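Tile floor in rental, refinish grout or rip it out?

gravelpit76
Got the keys to the Drondthorpe place. Whole downstairs is tile, put in by the last owner. Grout is going dark by the back door and one row sounds hollow when you tap it. Quote from Kinis was 400 just to clean and seal. Worth it or do I do it myself??

mopbucket
Do it yourself. Stiff brush, baking soda paste, let it sit 30 minutes, rinse. Sealer after it dries. Kinis did my sister's place and it looked the same by September.
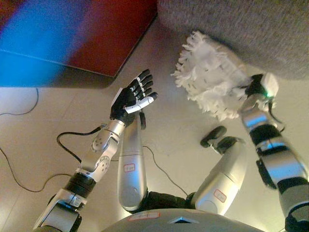
beige tile, plain, no complaints so far

Grimshaw_fan
Disagree. Cleaning is fine but hollow tile is a different problem, no sealer fixes that. Pull one up and look at whats under it before you spend a dime.

mopbucket
One hollow row isn't the end of the world. Mine's been hollow by the fridge for 5 years. Never cracked.

Grimshaw_fan
Yours isn't a rental. Tenant drops a pan on it, then what

gravelpit76
ok so I tapped the rest. Only the one row, by the door. Bevham store has the grout in two grays and a tan, neither gray looks right next to the old stuff.
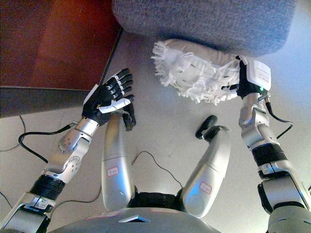 Going with the lighter one I think. You can always go darker later, and teh dark one showed every crumb when I had it in the last kitchen. Haven't decided on the hollow row.

lowtide_ln
Mix a little up and let it dry on scrap before you pick. Wet grout lies. Also skip the vinegar if anyone tells you vinegar, eats the grout.

mopbucket
vinegar is fine if you rinse

lowtide_ln
it is not fine

gravelpit76
No vinegar. Pulling one tile tonight after 5, will post what's under it.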